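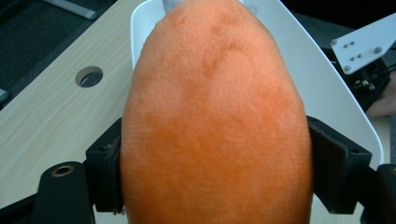

Plush and Fleece Care: Questions We Get Asked

These answers are for anyone with a fuzzy toy, cushion or soft ornament that has lost its looks. They were put together at the Noiphan repair table, where we have seen most of the miracle cures tried at least once and have been impressed by very few. Last gone over in September.

Is a dark patch on plush always a stain?

No, and we wish people would check before reaching for the bottle. Short pile fabric has a direction, like a lawn. Where it has been pressed down it throws the light back differently, and on a strong colour such as orange the pressed part can look brown. Brush the patch one way with a clean finger, then the other. If it lightens and darkens as you go, you are mostly looking at flattened pile. If it stays the same shade whichever way you stroke it, something has probably got into the fibres.

Plenty of patches are both. Grease makes pile lie down, and pile that lies down picks up more grease.

What should I try first?

A soft, dry brush. A baby's hairbrush is fine and so is a clean nail brush if the bristles aren't stiff. Work in short strokes against the lie of the pile, then with it. Give it a couple of minutes before deciding it hasn't worked.

You can buy a "pile reviver" for several times the price of a nail brush. We have had two of them at the table and neither did anything the nail brush didn't.

Does steaming work?

Sometimes. Steam from a kettle or a hand steamer can lift crushed pile, provided you keep it well back and brush while the fabric is slightly damp. Held too close it can melt the tips of synthetic fibres, and then you have a shiny, hard patch for good. Most modern plush is polyester or something like it.

Kittipong Somboon is keener on steam than the rest of us and gets decent results on cushions. On small toys I still think the brush does most of the work and the steam takes the credit.

Never use an iron. Yes, even through a cloth.

Can it go in the washing machine?

Read the label, if there is one. If the label is gone, ask what is inside. Plain polyester stuffing usually survives a cool, gentle wash in a tied pillowcase. Beans, foam crumbs, cardboard, wire, a squeaker or a battery box all mean surface cleaning only.

Be warned that a label saying "machine washable" tells you the maker expects the thing to hold together. It says nothing about how the fur will look afterwards.

How do I surface clean it, then?

Put a few drops of washing-up liquid in a bowl of cool water and whisk it until there is froth on top. Use the froth and leave the water. Pick it up on a white cloth, dab the patch, and work from the outside in. Wipe off with a second cloth wrung out in plain water. Blot with a towel, brush the pile upright and leave it somewhere airy.

White cloths matter here. A coloured one can give up its dye, and you won't be able to see whether any of the toy's colour is coming off either.

Test a hidden spot first. Orange and red are the ones we are most wary of, and a good egg-shaped toy has hardly anywhere to hide a mistake, so go for the underside, close to the seam.

What about vinegar and bicarbonate of soda?

Mixed together they fizz, and when the fizz has finished you are left with not very much. Dry bicarbonate on its own, left overnight and brushed or vacuumed out, may take the edge off a smell. It will not shift a brown mark, and it is a nuisance to get out of dense fabric. Gwendolyn Szabo swears by vinegar for everything. We have asked to see a before and after and are still waiting.

Do shop-bought upholstery foams do any better?

On carpets and sofas, possibly. On toys we are doubtful. The trouble is residue: whatever stays in the pile goes on collecting dirt, so the patch comes back larger. If you must use one, rinse twice — and don't use it at all on anything a small child chews.

I cleaned one patch and now it stands out. What did I do wrong?

Nothing much. You found out how dirty the rest was. Go over the whole surface lightly with froth, and stop at a seam if you can, where a change of shade won't show so badly.

A hard ring round the cleaned area is a different matter. It generally means too much water or too little rinsing. Dab the ring with plain water, feather it outwards and blot again.

How long does it take to dry?

Longer than you think. The pile feels dry well before the stuffing does. Huệ Khổng weighs toys on the kitchen scales before and after washing, which struck me as fussy until one went back on at 118 grams over. It had felt perfectly dry to me. If you have scales, copy her.

Keep plush off radiators and out of tumble dryers unless the label plainly allows it. A hairdryer on the cool setting is all right for the surface.

Should I cut the tag off?

Up to you. If a child is going to have it, a loose tag is worth removing, but write down the washing instructions first. Snip it close to the seam and don't pull, as on some toys the tag is caught into the same stitching that holds the stuffing in.

Is it worth paying a professional?

For something old, with mohair or real wool pile, or something you could not bear to lose, yes. For an ordinary fleece toy, I would want to hear exactly what they plan to do before handing over any money. If the answer is "a specialist process", ask again.

Will it ever look new?

Probably not. Flattened pile can be lifted and fresh dirt can be washed out, but worn fibres are worn, and bleached ones stay bleached. Most things can be made a good deal better with a brush, a bowl of froth and an evening. Anyone promising you 100 per cent is selling something.

Can I bring something in for you to look at?

Yes. Afternoons from two o'clock, one item each, and please don't clean it beforehand. Samran Suwannarat keeps the list. We will tell you if we think it should be left alone.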